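Stougaard cherche des choristes et deux guitaristes pour son deuxième album

Vous chantez sous la douche, dans une chorale de quartier, au fond d'un garage ? Écrivez-nous ! Le groupe Stougaard prépare son deuxième album, « Darkmont », et souhaite y faire entrer des voix qui ne viennent pas du métier — des voix de tous les âges, un peu rugueuses s'il le faut, pourvu qu'elles tiennent la note et qu'elles aiment chanter avec les autres.

Nous recrutons 40 choristes amateurs (tous pupitres, les basses seront reçues à bras ouverts) et 2 guitaristes pour les titres acoustiques. Les répétitions auront lieu en octobre, à partir de 18 h 30, au studio Clormont, salle 376. L'enregistrement suivra au même endroit, sous la direction de Kristine Barredo, qui signe les arrangements vocaux et qui prend toujours le temps d'accueillir les timides.

Les guitaristes toucheront un cachet. Pour les choristes, la participation est bénévole, mais les repas sont offerts, les trajets remboursés, et chaque nom figurera dans le livret du disque.

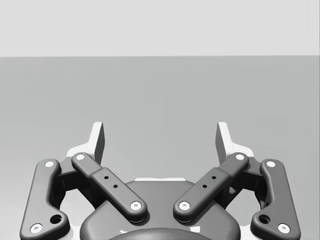 Faut-il savoir lire la musique ?
Les partitions sont fournies avec un enregistrement de chaque voix, et l'on peut très bien tout apprendre à l'oreille.

Pour postuler, envoyez une minute de chant ou de guitare, sans retouche, et quelques lignes sur vous à Vakton Musique, boîte postale 2132, ou déposez le tout à l'accueil du studio.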